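Wieder viel zu lange nichts geschrieben, sorry. Im Moment ist einfach viel los. Seit October, äh, Oktober natürlich, läuft bei uns das mit den Robotern, und ich komme kaum noch dazu, abends den Rechner aufzuklappen.

Also kurz. Stallwood will die Flaschen nicht mehr von Hand sortieren lassen. Aufheben, hinstellen, Etikett nach vorne, weiter. Hab ich selber zwei Jahre gemacht, nach der Schicht waren die Handgelenke hin. Das soll jetzt Tevevar übernehmen, so heißt das Projekt intern. Greifen aus der Reihe klappt an guten Tagen, an schlechten steht man daneben und drückt Reset. 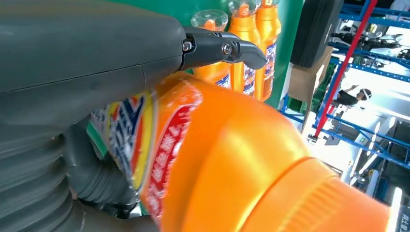 Kategorie: Arbeit & Alltag

Was sich ändert? Erstmal der Lärm im Kopf. Früher hab ich beim Sortieren Podcasts gehört, jetzt muss ich aufpassen – ständig. Aminu Abubakar aus der Frühschicht sagt, er ist abends müder als vorher, obwohl er weniger hebt. Geht mir genauso. Dafür tut der Rücken nicht mehr weh, das muss man auch mal sagen.

Und dann die Frage, die alle haben. Wir sind 40 Leute in der Abteilung. Bei der Versammlung hieß es, keiner muss gehen. Schriftlich haben wir das noch nicht. 5 von uns werden gerade angelernt, ich bin dabei, die anderen gucken zu und denken sich ihren Teil. Versteh ich. Die Stimmung in der Pause war schonmal besser.

Liegende Flaschen sind übrigens das Schwierige. Mal zeigt der Verschluss nach rechts, mal nach links, und die Hand muss von oben ran. Ein Mensch denkt da null drüber nach. Ein Kollege sitzt direkt am Tisch dabei.

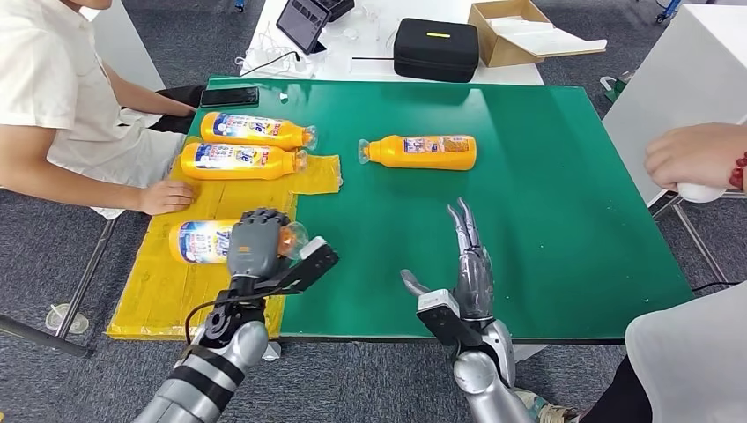 Suleiman Olatunji

Jan 26, 2019

Nächste Woche Schulung bei Somenon, zwei Tage, Hotel wird bezahlt. Unterlage hat 224 Seiten, bin auf Seite 12 oder so. Wer von euch sowas schon hinter sich hat – schreibt mir mal, vorallem wie das mit der Eingruppierung danach war. Bei uns weiß das noch kein Mensch. Muss los, Spätschicht.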